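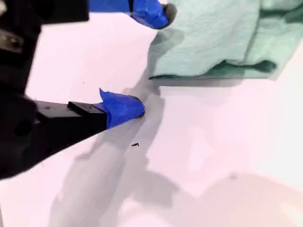
Cleaning cloths and white work surfaces -- shared guidance
Facilities and Housekeeping Forum > Surfaces and Cloths

Posted by Gintarė Juška (moderator)
Members are asked to use this thread for questions on the care of white work surfaces and the cloths used on them. The previous thread reached 136 replies and has been closed. The procedure at the Pello building stands as follows. Dry debris is to be lifted before any damp cloth is applied. Cloths are to be folded in quarters and turned to a clean face after each pass. Green cloths are assigned to work surfaces and are not to be used on floors or sinks.

Posted by mcgrath_east
Thank you for reopening the subject. Our site at McGrath follows the same color assignment, but we do not require folding. Staff have reported that a loosely gathered cloth reaches corners more easily, and our inspection results have not suffered. I would ask that the folding rule be treated as a recommendation.

Posted by Gintarė Juška (moderator)
The objection is noted. The folding rule applies to Pello only, and other sites may continue under their own procedures. I would add that a gathered cloth is difficult to turn to a clean face, and on a white top the streaks show by the next morning.

Posted by benchkeeper30
May I ask for clarification on dry debris? The written procedure mentions dust and crumbs. It does not mention larger pieces such as bits of twig or seed pod, and those are what we most often find in Room 8. 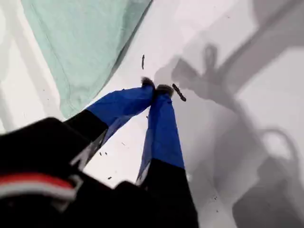 A damp cloth drags such pieces across the surface and leaves a brown trail, particularly when they are brittle. The small dark specks that come with them are worse, as they lodge in the weave and return on the next wipe. Our present practice is to pick up the larger pieces first and then brush the specks onto a card. I should like to know whether this is acceptable under the procedure.

Posted by pitamitz_stores
It is acceptable in my view, although I would omit the brush. Brushing scatters fine specks to the far side of the table. We use a dry cloth laid flat and drawn slowly toward the edge, with the card held beneath.

Posted by benchkeeper30
We attempted the dry cloth method in January and returned to the brush. The cloth caught on the larger fragments and broke them. It may suit a surface with fine dust only.

Posted by pitamitz_stores
The larger fragments should already have been removed by that stage. I maintain that the method is sound when the order is observed.

Posted by mcgrath_east
Is there a recommended supplier for the green cloths? Ours lose their texture after repeated laundering.

Posted by Gintarė Juška (moderator)
Pello obtains its cloths from Pundari under stock number 1023. They are laundered without fabric softener, as softener leaves a film on white tops. Kindly discard any cloth that no longer holds water.

With regard to debris, both the brush and the dry cloth are permitted, provided that larger pieces are lifted by hand beforehand -- the written procedure will be amended to say so. Sites wishing to submit wording may do so in this thread.

Posted by benchkeeper30
Thank you. I will send wording for Room 8 this afternoon.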